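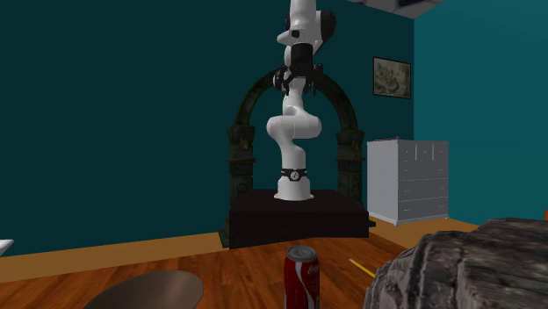
Reading time: 12 minutes

Chapter 5
What Is a Guided Walk, and Why Would Anyone Pay for It?

Before you read

Write down the last tour you took, what it cost, and one fact you learned on it. If you can't come up with the fact, keep the paper anyway. We will need it in Section 5.3.

After this chapter you should be able to describe a guided walk as a product, tell the difference between information and interpretation, work out a sensible group size, and explain to a landowner why you would like to bring strangers across his field on a Thursday.

Opening case: Cundamia Walks

Brendirard is a village with one street, two churches and a view. The view is free. You can see it from the parking lot, and for years most visitors did just that, often without turning off the engine. Then Mhairi Dalgleish started Cundamia Walks and began charging people to see the same view from a little farther up.

Her first season did not go well. The route followed the Swati, a small river with large ambitions in spring, and ended at the old quarry at Serkance. Dalgleish knew a great deal about the quarry. She shared all of it. Guests who had signed up for fresh air got the history of local stone cutting, in order, with prices. One of them wrote in the guest book that the walk was "very complete."

By her fourth season things had changed. Cundamia received 3,213 inquiries and took 2,172 people out on 156 walks. The river was the same, the quarry was the same, and the hill had not become any less steep. What she had changed was how much she said, when she said it, and how many people were standing there when she did.

5.1 The walk is the easy part

New operators tend to begin with the route. They buy a map and good boots, and they spend happy weeks deciding between the upper path and the lower path. Guests rarely care. A guest wants to know where to park, whether there is a bathroom, how long it takes, and whether it will be embarrassing. Answer those four questions on your booking page and you are ahead of a good part of the industry.

The route matters in one respect, which is permission. A path that has been used forever may still belong to someone, and that someone may have opinions. Dalgleish spent most of her first winter drinking tea in other people's kitchens. She counts it as the best marketing money she never spent, although her dentist may see the cookies differently.

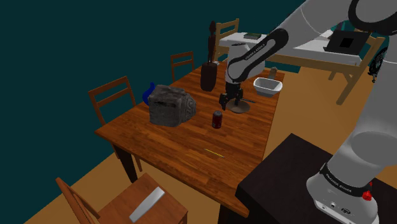 Interpretation is the trade's word for helping people care about what they are looking at. It is usually taught with landscapes, but a landscape is a hard place to start, being large and mostly in the distance. Start with one thing a person can walk up to. Take the gray carved stone on the table, with its rough sides and the spiral-like pattern on one face. A poor guide gives its date, its height and the name of the man who wrote the report. A better one asks the group which way they would have started carving, then waits. The waiting is the skill. Most new guides last two seconds before they rescue everybody with a fact.

Information answers a question. Interpretation gets the guest to ask it, preferably before lunch. You will need both, and a guide who is all questions and no answers gets tiresome by the second gate.

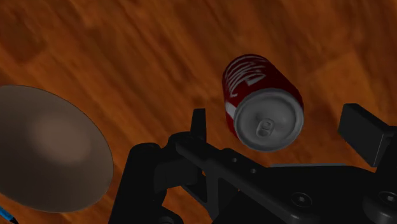
Figure 5.2 A red soda can on its side on a wooden tabletop.

5.2 How many is too many?

Divide Cundamia's guests by its walks and you get just under 14 to a group. Dalgleish would like fewer. Her accountant would like more. The number you settle on will depend on the narrowest part of your path, the strength of your voice, and what your insurance company thinks of streams.

A simple test is to stand at your noisiest stop and talk as you normally would. Have a friend back away until the words are gone. The space between you is all the classroom you have. If twenty people will not fit inside it, you do not have a walk for twenty, whatever the spreadsheet says.

Price comes next, and beginners nearly always set it too low, out of a feeling that nobody should be charged for weather. Section 5.3 deals with that feeling at some length. Bring your paper.

Key terms: guided walk, interpretation, group size, access agreement, departure, no-show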